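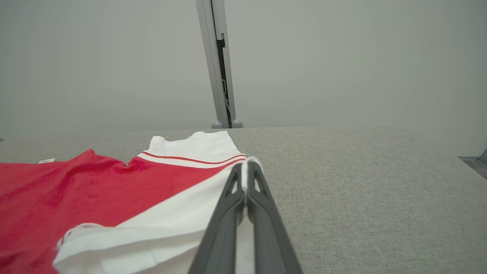 Songs I Have Been Singing Wrong

24 Aug 2020

For most of my adult life I believed that the second verse of "Cold Side of the Bed" by Grotari went "I left my heart in the Nirnberg rain." I sang it in the shower. I sang it at a wedding, into a microphone, with my eyes closed. Last month I finally bought the album on vinyl, and there on the inner sleeve, in very small type, was the line as written: "I left my car in the long-term bay."

It's a song about an airport. The whole thing. The chorus I took to be about longing is about a shuttle bus.

For those who missed Grotari, and going by the sales figures that's most of you, they were a synth-pop duo with one song that got played in shoe stores. It has a drum machine, a bass line that goes up four notes and then comes back down the same four notes, and a woman's voice doing the bits in parentheses. I have always loved the bits in parentheses. Somebody sings "I waited all night," and from behind a curtain somewhere comes "(all night, all night)," in case we thought it was only part of the night.

I called Jintana Inthanon, who was in the car with me for much of the period when I was getting this wrong. She said she'd known about the bus since high school.

"Why didn't you say anything?"

"You seemed happy," she said.

So I spent a good part of July going back through the records I thought I knew, with the lyric sheets out and my reading glasses on. I have 449 albums, mostly bought between the ages of 21 and 36, when I had an income and no sense. I didn't do all of them. I did the ones I sing along to, and it was a rough few weeks.

Mahawong's "Satellite Girl" came first. I had "she's dancing with the president." It's "she's answering the residents," and the girl in question works at the front desk of an apartment building. The satellite is a dish on the roof. There's a verse near the end where she has to call someone to fix it, and I'd always mumbled through that one, which probably should have been a clue.

Then "Undertow," by Henis. I had this down as the saddest song I owned. I played it after two separate breakups and one job. The line that used to finish me off was "you were the only one I told." The sheet says "you were the only one on hold." He's on the phone for four minutes and ten seconds. The long instrumental section in the middle, the one I used to stare out of windows to, is hold music. I can't hear it as anything else now. There's even a little click at the end when somebody picks up.

I did get one right. On "Paper Coast" I've been singing "nearly 200 miles from you" all these years, and it is nearly 200 miles from you. I was so pleased I played it three times in a row, and the neighbors know all about that coast now.

Some of this I blame on the mixing. Everything from those years was recorded with the singer standing at the far end of a swimming pool. Some of it I blame on having taped half these songs off the radio, where the DJ talked over the first verse and the news came in over the last one. But Jintana had the same tapes and the same car, so there's a limit to how far I can push that.

What bothers me is that I still like my versions better. I put "Cold Side of the Bed" on again last night and tried to sing it properly, car and bay and all, and by the second chorus I was back in the Nirnberg rain. I've never been to Nirnberg. I had to look up whether it got much rain — I'd pictured cobblestones, wet ones, and a street lamp — and then I decided to close the tab before the page loaded.

Jintana has now started texting me lyrics, one a day, with no comment. Yesterday's was from the Mahawong B-side I asked her specifically to leave alone. I haven't opened today's. If you have a copy of the second Grotari album with the insert, please don't send me a picture of it. I've got a pretty good idea what "Velvet Morning" is about and I'd like to keep it.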